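Tulura
Bolsas y accesorios de lona

Inicio > Bolsas > Bolsa Dabbas, color crudo

Bolsa Dabbas de lona cruda con tirantes marrones

Referencia: Dabbas 30
Disponibilidad: en existencias
Envío en 2 días laborables desde el almacén

La Dabbas es la bolsa de diario de Tulura. Tiene el cuerpo de lona en color crudo, tirando a crema, y los tirantes en marrón rojizo con acabado tipo ante. Sirve para llevar la compra, los libros de clase, una muda para el fin de semana o el ordenador con su funda. No lleva forro, de modo que se dobla y se guarda en un cajón o dentro de otra bolsa.

El modelo lo dibujó Ermelinda Louro a partir de una bolsa de mercado anterior, la Detik, que era más estrecha y llevaba las asas de la misma lona. La Dabbas conserva el fondo plano de aquella y cambia las asas por tirantes de otro material, cosidos sobre el cuerpo. La Detik ya no se fabrica, aunque seguimos atendiendo sus arreglos.

Características

Cuerpo: lona de color crudo
Tirantes: marrón rojizo, tacto afelpado
Costura de los tirantes: hilo claro, a la vista
Detalle: tira blanca acanalada sobre la lona
Bolsillo interior: 1, sin cierre
Carga recomendada: hasta 4 kg
Ancho de la base: 16 cm
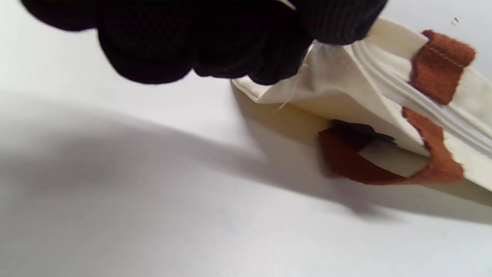 Última modificación de esta página: julio

La lona es blanda desde el primer día y hace arrugas al plegarse. Las arrugas de almacén se van con el uso o con una plancha templada por el revés, sin tocar los tirantes. Los bordes van rematados con dobladillo y pespunte. Puede quedar algún hilo suelto en el canto de la tela; se corta con unas tijeras pequeñas, a ras, y no se tira de él.

El marrón de los tirantes varía un poco de una partida a otra. El pelo del material se marca al pasar la mano en sentido contrario y vuelve a su sitio con un cepillo seco. Con el roce del hombro los cantos pierden algo de regularidad.

Limpieza y cuidado

Manchas recientes en la lona: paño húmedo y jabón neutro, frotando de fuera hacia dentro.
Lavado completo: a mano, en agua fría, procurando no sumergir los tirantes.
Tirantes: cepillo suave, siempre en seco.
Tira acanalada: cepillo de dientes y agua jabonosa para las ranuras.
Secado: a la sombra, colgada boca abajo y abierta.
No usar lejía, lavadora ni secadora.

El color crudo se ensucia antes que uno oscuro y puede coger tinte de unos vaqueros nuevos. Si se va a llevar a menudo, conviene aplicar en la lona el espray protector Clostunik, que vendemos aparte. Se pulveriza a un palmo de distancia, se deja secar y se repite cada temporada. No es apto para los tirantes.

Arreglos

Cosemos de nuevo los tirantes y repasamos dobladillos en el taller. Los descosidos están cubiertos por la garantía; las manchas, las quemaduras y los cortes, no. Para pedir un arreglo hay que escribirnos desde el formulario de contacto indicando la referencia y adjuntando una foto de la zona. La bolsa debe llegar vacía y limpia.

Cambios y devoluciones

Se admiten devoluciones durante 30 días desde la entrega, con la bolsa sin usar y la etiqueta puesta. Los gastos de vuelta corren por cuenta del comprador, excepto cuando haya un defecto. Las bolsas personalizadas con iniciales no se pueden devolver.

También en esta sección

Espray protector Clostunik
Neceser de lona cruda
Tirantes de recambio para Dabbas

Consultas sobre pedidos: de 10:00 a 14:00, por teléfono o en el formulario de contacto.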